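Worktop ovens and white surfaces: which cleaning tips are worth your time

Filed under: Kitchen, Cleaning

I have a low opinion of most cleaning tips. They get copied from one page to the next until a lemon can apparently remove anything from anywhere. When I bought a toaster oven for the back kitchen in Nornasville I collected every tip I could find on keeping one clean, stopped at 231, and threw out the duplicates. There weren't many left. The ones I've tried are sorted below into what I'd do again and what I wouldn't.

Start with the specks

Anything white and smooth shows dirt you'd never see on a dark worktop, and the usual advice is to reach for a paste. I bought the Tuko one, which promises to restore 1,000 shines, whatever one of those may be. It took the marks off. It also left a dull patch you can find by tilting your head, and a dull patch holds on to dirt far better than a glossy one does.

Try this first: a damp cloth with one drop of washing-up liquid, laid over the mark for 2 minutes, then wiped in one direction. If the speck is still there, do it again. If it's still there after that, feel it with a fingernail. Raised means stuck-on food, and a plastic scraper held nearly flat will lift it. If you can't feel anything it's probably a stain or a chip, and you can stop rubbing.

Rails, rods and rounded edges need a different approach from flat parts. Wiping along the top does very little for the strip underneath. Loop the cloth round and pull it back and forth as if you were polishing a shoe. The gap between two rails is best done with a cloth wrapped over a wooden spoon handle.

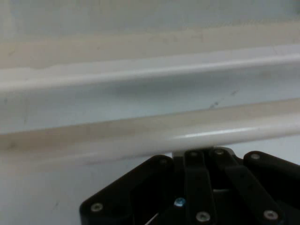

Two small dark specks on the pale surface between white rails.

The bowl of lemon water

You will have read this one. Put a bowl of water and lemon slices in the oven, heat it, and watch the grease fall away. I gave it three goes. The steam does soften fresh splashes, but plain water did that just as well, and neither did a thing for the brown stuff on the back wall. The lemon makes the kitchen smell nice for a bit. If that's worth a lemon to you, carry on.

Use a bowl that is meant for the oven. Turn it over and look for a mark on the base, and if there isn't one, assume it isn't suitable. Plenty of cheerful coloured bowls are melamine or some other plastic, and they belong on the table with crisps in them. The same goes for sponges. One website suggests leaving a wet sponge in a warm oven to "draw out" smells – please don't. Sponges go in when the oven is unplugged and cold, and they come out again before you shut the door.

Bicarbonate of soda

It works, slowly. Mix it with a little water until it spreads like thin icing, keep it well away from the heating elements, leave it overnight, and allow twice as long as you'd think for wiping it all out. The instructions never mention the wiping. White streaks turn up in the ridges at the sides for days. An old toothbrush gets into those.

The rack

Take it out and wash it in the sink. There are tips involving foil, dishwasher tablets and bin bags, and I've no idea who has the time. Hot soapy water for an hour, then a scouring pad, then dry it properly before it goes back.
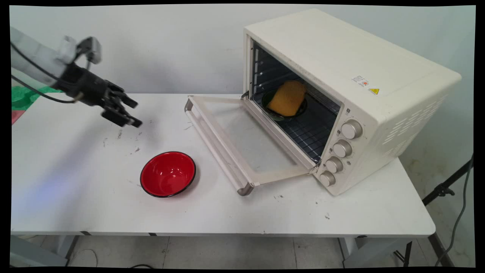 Doors come next, and I'm firm about these. A drop-down glass door should be cleaned open, cold and with nothing resting on it. Don't lean on it, and don't use it as a shelf for whatever you've just taken out. Pull the oven far enough forward to work in comfort, but make sure all its feet are still on the table with the door down. Wring the cloth out hard before you do the glass, or water runs into the edges and dries there as a tide line. Handles want soapy water too, ends included, as that's where the grease collects.

Folding tables

A folding table is fine as somewhere to clean or sort things. I wouldn't cook on one without reading what the maker says about weight and heat. Mine came from a shop in Dandham with a label claiming it would hold 300 kilos, and it wobbles under a teapot.

Scuffs on the top are mostly not dirt. Melamine foam (I use Dinsa, though the unbranded blocks seem the same to me) will take off the grey rubbed-on marks, but it is a very fine abrasive, so try a corner first. Knife cuts and dents stay put whatever you buy.

Smells

Crumbs cause nearly all of them. Empty the crumb tray once a week, with the oven unplugged and cold. I did that all through October, bought no sprays, and the smell of old cheese on toast went by itself. The charcoal pouch I'd been sent to test is still in its wrapper.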